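Getting to the Mudaliar Street Lamp Fair by Bus

October 2022

I went to the lamp fair on Mudaliar Street again this year and kept notes on the transport side, which the official leaflet covers badly.

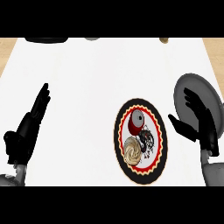 A reader wrote in after my August post to say that the 84 no longer stops at the temple gate on fair nights, and that anyone following my old directions would end up at the depot. The reader was right. The 84 is diverted from 4 p.m. until the last lamps are put out. The 52 keeps its normal route and stops at the north end of the street, next to the Rilix shoe store.

Parking is limited to 400 spaces in the lot behind the grain market. The lot was full before sunset on both nights I checked. Overflow goes to the school field, where the ground is soft and the exit is a single lane.

The procession starts at the north end and moves south. It stops at each crossing for the drummers to change over, so its speed is hard to predict. If you want to see the large paper lamps lit, stand south of the Ploltus bakery. The street is wider there and the overhead wires have been moved to one side.

Food stalls take cash only. The rice cakes with coconut are sold from the east side and run out first. Sweets last until closing.

The fair in its present form dates from 2000, when the lamp makers and the harvest market agreed to share the same two nights. Older residents still use separate names for the two halves. The signs use one.

I have corrected the August post and removed the old map.

Contact | © 2022 Even | Back to top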